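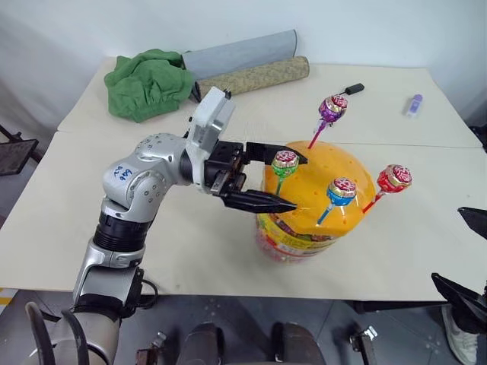

홈 글목록 가계부 연금·세금 자동화 방명록

카드 대금을 부채로 기록하기: 복식부기 가계부의 월말 대사 절차

8월에 가계부 구조를 바꿨다. 그 전까지는 은행 앱에서 내려받은 거래 내역을 스프레드시트 한 장에 붙이고 분류 열만 채우는 방식이었다. 지출 합계를 보는 데는 큰 문제가 없었는데, 월말에 통장 잔액과 시트 잔액이 맞지 않는 달이 계속 나왔고 원인을 추적할 방법이 없었다. 지금은 Plurnier로 텍스트 장부를 관리한다. 이 글은 그 과정에서 정한 계정 구조와 대사 순서를 적어 둔 것이다. 복식부기의 기본 개념(차변, 대변)은 안다고 가정한다.

기존 방식의 문제

단식 시트에서는 신용카드 지출을 어느 시점에 적을지가 늘 애매했다. 사용일에 적으면 지출 분석은 정확해지지만 통장 잔액과 어긋난다. 결제일에 적으면 잔액은 맞지만 지난달에 먹은 저녁이 이번 달 식비로 잡힌다. 나는 오랫동안 두 방식을 섞어 썼다. 체크카드는 사용일, 신용카드는 결제일이었고, 할부는 그때그때 달랐다. 이렇게 하면 어떤 달의 합계도 다른 달과 비교할 수 없다.

환불도 문제였다. 8월에 산 물건을 다음 달에 취소하면 시트에서는 두 가지 선택이 있다. 원래 행을 지우거나, 음수 행을 새로 넣는다. 원래 행을 지우면 이미 마감한 달의 숫자가 바뀐다. 음수 행을 넣으면 이번 달 지출이 실제보다 적어 보인다. 후자가 기록으로서는 맞는데, 시트에는 두 행을 연결하는 필드가 없어서 나중에 보면 무엇의 취소인지 알 수 없었다.

이체 중복은 더 단순한 실수다. 월급 통장에서 생활비 통장으로 옮긴 돈이 한쪽에서는 출금, 다른 쪽에서는 입금으로 내려온다. 둘 다 시트에 붙이고 한쪽에만 "이체"라고 표시하면 수입이 부풀려진다. 필터로 걸러 내면 되지만 걸러 냈는지 확인하는 장치가 없었다.

계정 구조

계정은 자산, 부채, 수입, 지출, 자본의 표준 분류를 그대로 따랐다. 하위 계정은 최대한 적게 만들었다. 현재 쓰는 것은 다음과 같다.

자산:Halliday:급여
자산:Halliday:생활
자산:현금
자산:선불:교통
자산:미수:환불
자산:미수:공동비용
부채:Urnik:일반
부채:Urnik:할부
수입:급여
수입:이자
지출:식비
지출:주거
지출:통신
지출:교통
지출:의료
지출:구독
지출:기타
지출:환차
자본:기초잔액
자본:조정

Halliday는 주거래 은행, Urnik은 신용카드다. 지출 계정을 세분하고 싶은 유혹이 있는데, 식비를 외식과 장보기로 나눴다가 한 달 만에 합쳤다. 편의점 영수증 한 장에 도시락과 세제가 같이 찍히면 분할 입력을 해야 하고, 그 작업을 한 뒤에 내가 내리는 결정이 달라지지 않았다. 세분이 필요하면 계정 대신 태그를 붙인다. 태그는 나중에 지워도 잔액에 영향이 없다.

할부를 별도 부채 계정으로 둔 데에는 이유가 있다. Urnik 명세서는 이번 달 청구액과 할부 잔여 원금을 따로 표시한다. 한 계정에 합쳐 두면 명세서의 어느 숫자와도 바로 일치하지 않는다. 계정을 나눌지 말지는 외부 기관이 그 단위로 잔액을 알려 주는지를 기준으로 정했다. 대사할 상대 숫자가 없는 계정은 되도록 만들지 않는다.

카드 사용의 기록

사용 시점의 분개는 간단하다.

사용일
 지출:식비 증가
 부채:Urnik:일반 증가

결제일
 부채:Urnik:일반 감소
 자산:Halliday:생활 감소

내 결제일은 매월 21일이다. 결제일 출금은 지출이 아니고 부채 상환이므로 지출 보고서에는 나타나지 않는다. 단식 시트에서 생기던 시점 문제는 이것으로 없어진다. 대신 부채 계정의 잔액이 명세서와 맞는지 확인해야 하는 일이 새로 생긴다.

할부 구매는 사용일에 전액을 지출로 잡고 부채:Urnik:할부를 늘린다. 매달 명세서가 확정되면 해당 회차의 원금을 할부에서 일반으로 옮긴다. 부채 간 이동이므로 지출과 자산에는 변화가 없다. 수수료가 붙는 할부라면 수수료만 그달의 지출로 추가한다. 내구재를 자산으로 올리고 감가상각하는 방식도 검토했지만, 세탁기의 장부가액을 알아서 쓸 곳이 없어서 하지 않았다.

청구 할인은 생각보다 까다롭다. Urnik의 할인은 승인 시점에 적용되는 것과 청구 시점에 적용되는 것 두 종류가 있고, 내려받은 파일에는 전자만 반영된다. 후자는 명세서에만 나온다. 나는 청구 할인을 해당 지출 계정의 감액으로 처리한다. 수입으로 잡는 사람도 있는데, 그러면 수입 대비 저축률의 분모가 커진다. 차이는 작아도 방향이 일정한 오차라서 피하는 쪽을 택했다.

가져오기와 중복 제거

거래 내역은 은행과 카드사에서 각각 CSV로 받는다. 가져오기 전에 처리하는 항목은 다음 순서를 지킨다.

1. 원본 파일을 수정하지 않고 보관 폴더에 복사한다.
2. 문자 인코딩을 UTF-8로 변환한다.
3. 금액의 쉼표를 제거하고 입금과 출금을 부호 있는 한 열로 합친다.
4. 거래일, 금액, 적요, 거래 후 잔액을 이어 붙여 키를 만든다.
5. 이미 장부에 있는 키를 제외한다.
6. 남은 거래에 분류 규칙을 적용한다.

네 번째 단계에서 잔액을 넣는 것이 중요하다. 거래일, 금액, 적요만으로 키를 만들면 같은 날 같은 버스를 두 번 탄 기록이 하나로 합쳐진다. 은행 파일에는 거래 후 잔액이 있어서 구별되지만 카드 파일에는 잔액이 없다. 카드 쪽은 승인번호를 대신 쓴다. 다만 부분취소는 원거래와 승인번호가 같으므로 금액의 부호까지 키에 포함해야 한다. 처음에 이것을 빠뜨려서 부분취소가 전부 누락됐고, 부채 잔액이 명세서보다 계속 높게 나왔다.

분류 규칙은 적요에 대한 문자열 일치로만 작성했다. 현재 300줄이다. 정규식도 지원되지만 일부러 쓰지 않는다. 규칙끼리 겹칠 때 어느 쪽이 먼저 적용되는지를 눈으로 따라갈 수 있어야 한다고 생각한다. 규칙에 걸리지 않은 거래는 지출:기타로 보내지 않고 미분류 상태로 남겨 둔다. 기타로 보내면 검토하지 않게 된다. 미분류가 하나라도 있으면 월말 보고서 생성이 중단되도록 설정했다.

이체는 한쪽 파일에서만 만든다. 급여 계좌의 출금 기록을 기준으로 삼고, 생활 계좌의 입금 쪽은 같은 금액의 이체가 이미 있는지 확인한 뒤 버린다. 자정 무렵의 이체는 두 계좌의 거래일이 하루 다를 수 있으므로 비교할 때 하루의 여유를 둔다.

월말 대사

대사는 매월 같은 순서로 한다. 순서를 고정하지 않으면 차액이 났을 때 어디까지 확인했는지 알 수 없다.

먼저 은행 계좌. 말일의 마지막 거래 후 잔액을 장부에 잔액 단언으로 적는다. 단언은 특정 날짜의 계정 잔액이 이 값이어야 한다고 선언하는 줄이고, 맞지 않으면 Plurnier가 오류를 내고 멈춘다. 은행 쪽은 거래마다 잔액이 딸려 오므로 차액이 나더라도 어느 거래에서 벌어졌는지 찾기 쉽다.

다음은 카드. 여기서는 말일 잔액을 쓰지 않는다. 말일에는 매입되지 않은 승인이 섞여 있어서 카드사 화면의 숫자도 조회 시각에 따라 달라진다. 명세서 이용기간의 마지막 날을 기준으로 하고, 그날의 부채 잔액을 명세서 청구액과 비교한다. 이용기간 안에 승인됐지만 매입이 늦어 다음 명세서로 넘어간 거래가 있으면 그 합만큼 차이가 난다. 이런 거래에는 "이월" 태그를 붙이고, 부채 잔액에서 이월 합계를 뺀 값이 청구액과 일치하는지 본다. 승인일을 매입일로 바꾸면 태그 없이도 맞지만 지출의 날짜가 틀어지므로 바꾸지 않는다.

현금은 지갑을 세서 적고, 차액은 자본:조정으로 보낸다. 현금 사용 자체가 적어서 이 정도로 충분하다. 은행과 카드에는 조정 계정을 쓰지 않는다. 이 예외를 허용하면 대사를 하는 의미가 없어진다.

마지막은 미수 계정이다. 환불을 신청한 시점에 지출을 줄이고 자산:미수:환불을 늘려 두었다가, 실제로 들어오면 상계한다. 대사 때 이 계정에 잔액이 남아 있으면 아직 들어오지 않은 환불이 있다는 뜻이다. 공동비용도 같다. 여럿이 나눠 내기로 한 금액을 내가 먼저 결제했으면 내 몫만 지출로, 나머지는 미수로 잡는다. 기존 시트에서는 상대가 보낸 돈이 수입으로 들어가 있었다.

800원 차액 사례

두 번째 대사에서 Urnik 잔액이 명세서보다 800원 많았다. 금액이 작아 넘어가고 싶었지만, 작은 차액이 서로 반대 방향의 큰 오류 두 개를 상쇄한 결과일 수도 있어서 추적했다.

확인한 순서는 이렇다. 우선 800원짜리 거래를 찾았다. 없었다. 다음으로 금액이 그 절반인 거래를 찾았다. 부호를 뒤집어 입력하면 차액이 원래 금액의 두 배로 나타나기 때문이다. 이것도 없었다. 그다음은 자릿수가 바뀐 경우인데, 인접한 두 자리를 바꿔 적으면 차액이 9의 배수가 된다. 800은 9로 나누어떨어지지 않으므로 제외했다. 애초에 파일에서 가져온 거래라 손으로 옮겨 적을 일도 거의 없었다.

남은 것은 승인액과 매입액의 차이였다. 명세서를 CSV로 변환해 승인번호로 조인하니 한 건이 나왔다. Gitutcombe 구독료였다. 외화로 청구되는 서비스라 승인 시점의 환율로 원화 금액이 찍혔다가 매입 시점의 환율로 다시 계산된다. 내가 가져온 파일은 승인 내역이었고 명세서는 매입 기준이었다. 차액 하나에 원인 하나였고, 상쇄된 오류는 없었다.

처리 방법은 2가지를 비교했다. 하나는 원거래의 금액을 매입액으로 고치는 것이다. 결과만 보면 깔끔하지만 가져온 원본과 장부가 달라지고, 다음 가져오기 때 키가 맞지 않아 중복으로 들어온다. 다른 하나는 매입일에 차액만큼의 조정 분개를 추가하는 것이다. 나는 후자를 택했고 그래서 지출:환차 계정이 생겼다.

매입일
 부채:Urnik:일반 800원 감소
 지출:환차 800원 감소

엄밀히 말하면 이 금액은 환차만으로 구성되지 않는다. 해외 이용 수수료가 매입액에 포함되기 때문에 둘을 분리하려면 명세서의 수수료 항목을 따로 읽어야 한다. 외화 결제가 구독 한 건뿐이라 분리하지 않았다. 건수가 늘면 다시 검토할 생각이다.

파일 관리

장부 파일은 연도별로 나누고 버전 관리에 넣었다. 대사가 끝난 달은 마감 표시를 하고 그 이전 날짜의 줄이 변경되면 커밋이 거부된다. 마감한 달의 오류를 뒤늦게 발견하면 현재 달에 정정 분개를 넣는다. 회사 회계에서 하는 방식을 그대로 가져왔는데, 개인 가계부에는 과하다는 의견도 이해한다. 다만 지난 숫자가 움직이지 않는다는 보장이 없으면 전월 비교를 믿을 수 없었다.

원본 CSV는 압축해서 외장 디스크에 따로 둔다. 계좌번호가 들어 있으므로 원격 저장소에는 올리지 않는다. 장부 본문에도 계좌번호와 승인번호는 평문으로 남기지 않고 해시 값의 앞부분만 키로 기록한다. 원본이 있으면 언제든 키를 다시 계산할 수 있다.

아직 해결하지 못한 것

교통 선불 계정은 대사가 되지 않는다. 충전은 카드 내역에 남지만 사용 내역을 파일로 받을 수 없어서, 화면의 잔액을 보고 차이를 통째로 교통비로 보낸다. 사실상 조정 계정과 같은 처리다. 충전 시점에 바로 지출로 잡는 편이 솔직한 기록일 수도 있다.

포인트도 기록하지 않고 있다. 자산으로 올리려면 평가 기준이 필요한데, 현금으로 전환할 수 있는 포인트와 특정 가맹점에서만 쓰는 포인트를 같은 값으로 볼 수 없다. 지금은 사용할 때 결제 금액이 줄어드는 것으로만 처리한다.

퇴직연금은 분기마다 평가액을 손으로 넣는다. 매수 단위와 기준가를 따로 추적하면 수익률까지 계산되지만, 운용사 화면에서 기준가 이력을 내려받는 기능을 찾지 못했다. 평가액 변동은 수입이 아닌 자본 계정에 직접 반영하고 월 보고서에서는 제외한다. 급여에서 바로 넘어가는 회사 부담분을 수입으로 볼지도 정하지 못했다. 현재는 넣지 않고 있고, 넣는다면 저축률을 과거분까지 다시 계산해야 한다.

다음에는 분류 규칙 파일의 구조와 겹치는 규칙을 찾는 스크립트를 정리할 예정이다.

공유 21 댓글 2
최종 수정: 2025년 11월 4일 화요일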